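The Black Cloth Comes Out Again

Tuesday, May 11, 2021

So I promised Réka Bakos I would write up my little bench routine before she moves into her new workshop in Drernidcombe, and I have been putting it off for weeks. Réka is setting up a corner for glassware (she wants to make perfume, I want her to make perfume, everybody wins) and she keeps sending me messages with questions like "do I really need the cork thing?" Yes, Réka. You really need the cork thing.

Let me back up for anyone who hasn't been reading along. I got into glassware through a box lot. I wanted the brass scale that was in the listing, and the scale came with a carton of flasks and funnels wrapped in old newspaper. The scale was junk, I'm sorry to say, and went to my neighbor Vlad, who hangs plants from it. The glass stayed! I have been washing it, sorting it, breaking a little of it and buying more ever since.

What it's like to own round things

A round-bottom flask is a lovely shape and a terrible houseguest. You put it down and it's off. My first one rolled across the counter very slowly, like it had somewhere to be, and I stood there with a dish towel in each hand and watched it go over the edge into the sink. That one cost me 13 dollars to replace, plus shipping, and the replacement had a slightly shorter neck so it has never looked right on the shelf with the others.

Flat-bottomed flasks are easier, sure. If you only want one flask in your life, get one of those and skip the rest of this post. But Réka already has a set of round ones from Gemma Penrose, who was clearing out, so we are where we are.

Cork rings

I love cork rings. They are cheap, they're soft under the glass, they don't slide much and they smell nice when they're new. I know people who use rubber ones and I know people who use a roll of packing tape (Filippos Fragkou, I am looking at you, and at your sticky flasks). Cork gets a bit crumbly with age. I brush mine off with a dry toothbrush and try not to let them soak, as a soaked one takes forever to dry and goes a funny shape if you leave it on the radiator. Ask me how I know.

Buy them a size up if you're between sizes. You want the bulb to sit down into the hole, with the ring hugging it, and a small flask in a biggish ring is fine as long as it isn't resting on the table underneath. I keep mine in an old cookie tin, all sizes mixed together, and then I complain every time I have to dig for the right one.

Why the cloth

I used to do everything on a white towel, the way my mother did with her good crystal. Clear glass on a white towel is almost invisible, especially in the evening with the kitchen light on! You reach for the funnel and knock the flask. So now it's black. Mine has a scalloped edge all along the side, which is much too fancy for the job, but it was on the remnant table at Mavutska and I have a weakness for a wavy hem. I paid two dollars for it and carried it home like treasure.

I never iron it. I give it a shake outside, throw it over the table at whatever angle it lands and smooth it down with my forearm. Big wrinkles are worth chasing out, because a ring sitting on a fold will tip, and then you've got the slow roll all over again. Little creases I ignore.

One thing I will nag about is marks. Black cloth hides everything until you tilt your head, and then there's a smudge and you have no idea what it is. If you've got something on there that you can't name, wash it before the clean glass goes down. (Do as I say, etc.) And check for bits of tape. Clear tape finds its way onto my linens constantly, and I have put more than one of those little rectangles through the laundry.

Stacking it up

Once the cloth is down it goes ring, flask, funnel, in that order, every time. The small flask is my favorite to work with because the plastic funnel sits down in the neck so neatly, all in one little tower, and there's no juggling. I like plastic for the funnel even though glass is prettier. It weighs next to nothing, so it doesn't make the whole thing top-heavy, and the frosty kind is easier to see when you're pouring something clear.
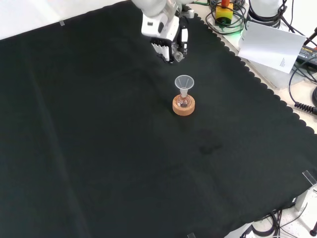

Pouring without swearing

Go slow. Slower than that. A small flask fills up much faster than your brain expects, and if the stem of the funnel is snug in the neck the air can't get out, so the liquid just sits in the cone and sulks until it all goes glug at once. Lift the funnel a hair with your free hand and it'll run down nicely. Nour Shboul taught me to slip a bit of folded paper in beside the stem, and that works too if you need the other hand for the bottle.

Stop at half. I mean it! You can always add more, and getting it back out of a full round flask without dribbling down the outside is a skill I still don't have.

Washing up, the short version

Warm water, a drop of dish soap, bottle brush with a bendy neck. Rinse until you're bored and then rinse once more with distilled. I let the flasks drain upside down on pegs overnight, and the funnels just hang off a hook by the window. I tried the Wultmont drying rack that Grigore Neagu swears by — gorgeous thing, costs 28 dollars, pegs too fat for my small necks — and gave it back to him with a jar of jam.

Réka, that's the lot. Bring your flasks over when you come in July and we'll sort them into sizes together, and I'll send you home with a couple of rings out of the cookie tin if I can find ones that fit.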